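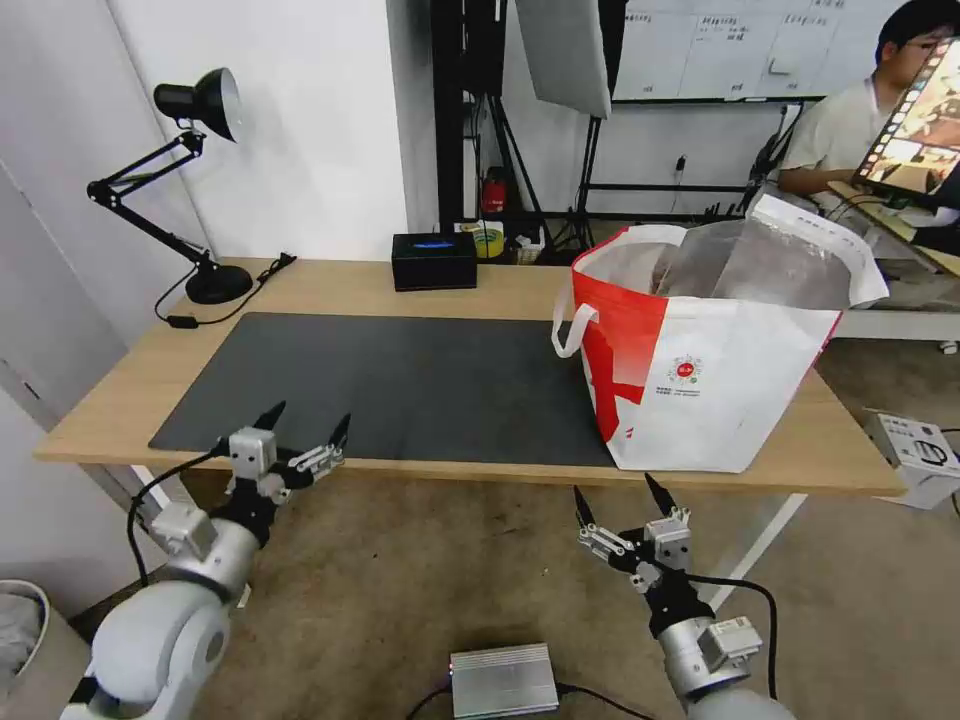 4. Mounting and Aligning the Letia Radio Unit

Revision date: 3/10/21

Section 4 covers the installation of a Letia point-to-point radio unit on a pole or wall bracket, and the alignment of a link between two units. It applies to units shipped with the Jemex mounting kit. For units shipped with the older Becerra bracket, see Appendix C before starting.

Complete Section 3 (Bench Configuration) first. Both radios must have been powered on indoors, paired, and loaded with the same firmware release. A unit that has not been paired will start in scan mode and cannot be aligned by the method given here.

4.1 Before you start

Check that you have the following for each end of the link:

Letia radio unit
Jemex mounting kit (bracket, clamp band, four M8 bolts, washers)
Outdoor-rated shielded Ethernet cable, up to 80 meters
Power injector and power cord
Grounding wire and ring terminal
13 mm wrench
Laptop with a web browser

The 80 meter limit is measured from the injector to the radio and includes any patch panel or surge protector in between. Longer runs may let the radio start but can cause it to restart under full transmit load.

CAUTION: Do not install the unit during a thunderstorm or in high wind. Work at height must be done by a trained person using fall protection.

CAUTION: Do not stand in front of the antenna while the radio is transmitting. The minimum safe distance is listed on the product label.

4.2 Attaching the bracket

1. Choose a mounting point with a clear line of sight to the other end. Trees that are bare in winter may block the path when in leaf. If the survey was done before spring growth, repeat it.

2. Pass the clamp band around the pole and through both slots in the bracket. For a wall, leave out the band and use anchors suited to the wall material. Anchors are not supplied.

3. Tighten the band until the bracket can still be turned by hand with firm pressure.

4. Attach the radio to the bracket with the four M8 bolts. Place one washer under each bolt head. The cable port must face down.

5. Tighten the two upper bolts fully. Leave the two lower bolts loose enough for the radio to tilt.

Note: The tilt scale on the side of the bracket is a guide only. It is not calibrated to the antenna beam.

4.3 Grounding and cabling

1. Crimp the ring terminal to the grounding wire and fasten it to the ground stud on the back of the radio.

2. Connect the other end to the building ground or to the grounded mast. Do not use a water pipe.

3. Feed the Ethernet cable through the gland before fitting the plug. The gland nut will not pass over a finished plug.

4. Insert the plug until it clicks, then tighten the gland by hand plus a quarter turn.

5. Form a drip loop below the cable port and secure the cable to the pole.

6. Indoors, connect the cable to the port marked RADIO on the injector. Connect the laptop or switch to the port marked LAN.

CAUTION: The RADIO port carries power at all times when the injector is plugged in. Connecting a laptop to this port may damage the laptop.

7. Plug in the injector. The status light on the radio turns amber. Startup takes around 119 seconds, after which the light blinks green. Do not remove power during startup.

4.4 Coarse alignment

Carry out coarse alignment at both ends before moving to fine alignment.

1. Open a browser and go to the management address set in Section 3.

2. Select Tools, then Alignment. Set the mode to Coarse.

3. Turn the bracket until the radio faces the far end. Use a compass bearing or a visible landmark.

4. Tighten the clamp band so the bracket no longer turns freely.

5. Wait for the Link field to change from Searching to Found. If it does not change, move the radio in small steps to each side of the bearing and pause after each step. The reading lags behind the movement.

4.5 Fine alignment

Only one end may be moved at a time. The fixed end must remain in Alignment mode.

1. Set the mode to Fine at both ends.

2. At the first end, turn the horizontal adjuster slowly in one direction until the signal reading peaks and begins to drop. Turn back to the peak.

3. Repeat with the tilt adjuster.

4. Tighten the lower bolts to 9 Nm. Check the reading again. A change of more than 2 dB means the radio moved while the bolts were being tightened. Loosen them and repeat from step 2.

5. Repeat steps 2 to 4 at the second end.

6. Select Save and Exit at both ends. The status light changes to steady green.

Note: A side lobe can produce a false peak. If the final reading is well below the figure given by the Zadska link planner, sweep the full adjuster range before saving.

4.6 Status light

Off: no power. Check the injector and the cable.
Amber, steady: starting up.
Amber, blinking: firmware mismatch. Return to Section 3.
Green, blinking: ready, no link.
Green, steady: link established.
Red: hardware fault. Record the serial number and contact Zadska support.

Alignment mode closes by itself if no browser session is open. To resume, select Tools, then Alignment. Earlier readings are kept in the log until the next restart.

Continue to Section 5, Traffic and VLAN Settings.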